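4.2 Where the clothes stop on their way to the drawer

I should say up front that I came to this part of the study a bit sideways. The plan was to write about drawers and closets – where people store things and how they find them again – and the laundry was going to get one paragraph. Then I spent a February in Priltside going through other people's bedrooms and spare rooms with a notebook, and almost everything interesting was happening before the clothes ever reached a drawer. So the paragraph turned into this section, and the closets got moved to Section 5.

We had 85 households in the end, split between Priltside and Dreltside. Each one kept a clothing diary, which is a grand name for a stapled booklet with a page per day and a pencil on a string. People wrote down what had been folded, what had been hung, and what they had left for later. I asked for one line per entry. Some people gave me one word and some gave me half a page about their son's socks, and I have used both kinds, because the half pages are often where you find out what the one word meant. Altogether we coded 3000 entries, and Kiri Kereama coded them a second time without looking at my codes. We agreed on 92 percent of them. Most of the rest were arguments over the word "away," which some people use for a drawer and others use for anything that isn't the floor.

The thing I want to talk about here is what I started calling the halfway place. It's a spot where a garment rests after it has been dealt with a little but before it is really put up. A chair back does this job in a lot of homes. So does the end of a bed, or the top of a dryer, or a banister (banisters came up far more than I would have guessed!). In the Nepia part of the study, where we asked people to pick one surface and use only that for sorting, the halfway place didn't go away at all. It just shrank and moved onto the edges of the surface they had picked.

I found three states of clothing that kept coming back in the diaries, and I'll use them for the rest of the paper. The first is folded, and people know what they mean by it, although they don't agree on how many folds it takes. The second is hung, and I include anything draped over a bar or a hook, hanger or no hanger. The third is bunched, which covers crumpled, balled up, tossed, and what one person in Dreltside called "resting." I tried for a while to split bunched into smaller groups and gave up. The diaries didn't support it, and Kiri kept asking me what the difference was between a heap and a wad.

What surprised me is how happily these three live next to each other. I had expected people to work through one kind of thing at a time, all the shirts and then all the pants. A few did. But the more common pattern in the diaries was a mixed surface, with something finished on one side, something hanging behind it, and something in the middle that was still a question. The finished item tends to get pushed to the side, and people are quite protective of it once it is flat. Several wrote that they would rather work in a cramped space than move a folded shirt and risk having to do it over.

Hanging is different. In the diaries it works like a pause button. A garment goes over the nearest bar because its owner hasn't decided if it is clean enough, or dry enough, or whether it belongs in this room in the first place. I have entries where the same sweater is hung on four pages in a row and never shows up as worn. When I asked about that one in the follow-up visit, I got a laugh and then a pretty thoughtful answer, that a thing on a bar looks taken care of and so it stops bothering you. I think that is right, and it fits with how few people described a hung garment as a mess.

Figure 7. Folded, hung and bunched clothing sharing one work surface.

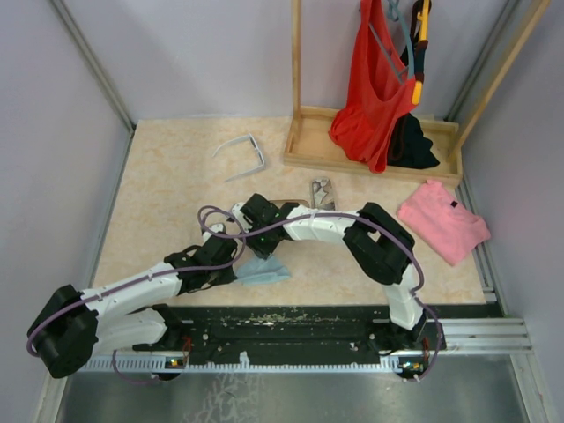
Then there are the strays, and I nearly left them out. A sorting surface collects things that aren't clothes. Sunglasses are a good case, and so are keys, hair ties, receipts and whatever was in a pocket. In the diaries people rarely listed these until I added a line for them in the second batch of booklets, and after that they listed plenty. The strays matter because they change where the cloth can go. You can fold a T-shirt on top of a receipt, but you won't fold one on top of a pair of glasses if you've noticed them, so the glasses get a little clearing of their own toward the back and everything else works around it.

Small soft things do the opposite. A washcloth or a rag has no claim on any space. It gets picked up, dropped, used to wipe the surface, and dropped again, and it is usually the last piece anyone writes down, if they write it down. I went back and checked whether this was only a matter of size and I don't think it is, as baby clothes are just as small and get folded early and with great care. My guess is that it has to do with who is going to see the thing next – but that is a guess, and the booklets weren't set up to test it.

Color I'll mention only briefly. We didn't ask about it, and yet people used it constantly to name what they had, "the red one," "the pink shirt," much more than they used brands or sizes. That made coding easier in small households and close to impossible in the ones where everybody wears black. For the Witus follow-up I would ask for color outright and give it a column.

The next part goes through the diaries by room, starting with kitchens, where I had expected to find no laundry and found a great deal of it.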